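Subject: Re: [hindgate-growers] Saving lettuce seed, is it worth the bother?

Hello all,

Yes, yes, yes, it is worth the bother! I was going to answer in one line and then I got going, so get yourself a drink.

First, the message I'm answering, for those who get the digest:

> I let a few of my Quan lettuces go last year and they shot
> up and turned bitter, so I pulled them. Now I read that I
> could have had seed for years from those plants. Is it hard?
> Do they cross? And is home seed as good as the packet kind?
> I don't want to give up bed space for a science project.

It's not hard. Lettuce is the one I'd hand to any beginner, ahead of beans even. The flowers mostly pollinate themselves before a bee gets a look in, so you can grow two kinds fairly close together and still get what you planted. I leave a few feet between mine and put something tall in the gap (dill this year, because it was there).

Pick the plants you want more of. This is where I went wrong for years. I ate the best heads and saved from whatever bolted first, and of course all I did was breed a lettuce that bolts! Now I tie a bit of red yarn on the slowest, fattest heads in spring and keep my hands off them, even when there's nothing else for dinner. It hurts a little. I've been doing this with Priketti, the crinkly one, and it now stands a good deal longer in the heat than it did when I started.

As for bed space, three plants will do you. Three! One good stalk gives more seed than a household can sow, and you can move them to a corner while they're small if you want the bed back.

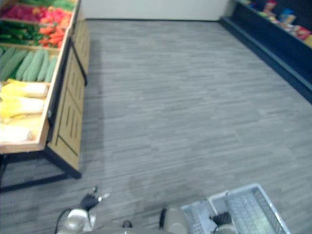 Hindgate, 18th July

Picking this up again after work. The yarn plants are in full flower this evening, little yellow daisies all the way up, and the first ones I sowed are already showing fluff. I love this part. You watch for the white tufts, same as a dandelion, and then every couple of days you bend the stalk over a paper bag and give it a shake. Don't wait for the whole plant to be ready, it never is, and one windy afternoon will take the lot. If rain is coming I cut the stalks whole and hang them upside down in the shed with a pillowcase tied over the heads.

Cleaning is the fiddly bit. Rub the heads between your palms over a bowl, then shake it all through a kitchen sieve. What's left is seed and chaff of nearly the same size, and you can blow on it gently outdoors, which I find very soothing and my family finds very funny. A bit of chaff left in does no harm at all.

Let it dry on a plate for a week or so, then into a paper envelope, name and year on the front, and the envelopes into a jar with a tight lid. Mine lives at the back of the fridge. In February I sprout a pinch on a damp paper towel to see how the old ones are doing — it gives me something green to look at when the ground is frozen. 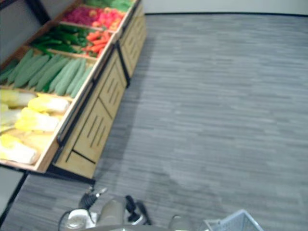

Lautaro Palma wrote to me off list after my last post and said I could share this: the one thing I would add is to sow your own seed shallow, barely covered, since lettuce wants some light to come up. I lost two whole sowings of Sonside by burying them like peas and then blamed the seed. Also, if your soil is baking hot, water it well in the evening and sow right after. Mine came up in days once I started doing that.

I second all of it, and I'd put a board over the row for shade and lift it the minute you see green.

Is it as good as the packet? Fresh home seed has come up faster for me than anything I've bought, and I'd happily put it to the test if someone wants to sow a row of each alongside me this fall. I have plenty of Priketti to give away and would dearly love some Sonside in return. Write to me off list with your address and I'll get envelopes out as soon as this year's seed is dry.

Happy shaking!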